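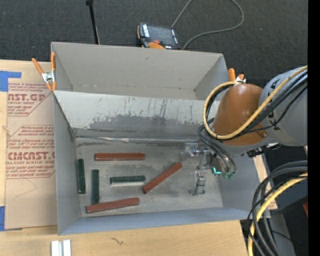 How to Make Melt-and-Pour Soap Bars at Home

My aunt Ileana got me into soap one rainy October, and I have been giving bars away to everyone I know ever since (sorry, neighbors!). If you have never tried it, melt-and-pour base is a lovely way to start, and you can have a batch cooling on the counter before lunch.

You will need:
500 grams of soap base
Soap colorant
2 teaspoons of fragrance oil made for skin
A silicone bar mold
Rubbing alcohol in a small spray bottle

Cut the base into small cubes and put them in a heatproof pitcher. Microwave in short bursts, stirring gently in between, and stop as soon as the last lump is gone. Please don't let it boil, or your bars may come out rubbery and sweaty.

Stir in the colorant a drop at a time. It's so easy to get carried away here, and I still do! Let the pitcher sit for a minute or two, then add the fragrance and pour slowly into the mold. Spritz the top with alcohol right away to pop the bubbles.

Now leave it alone overnight. Pop the bars out in the morning, wrap them snugly in plastic wrap, and keep them in a cool cupboard until you need one.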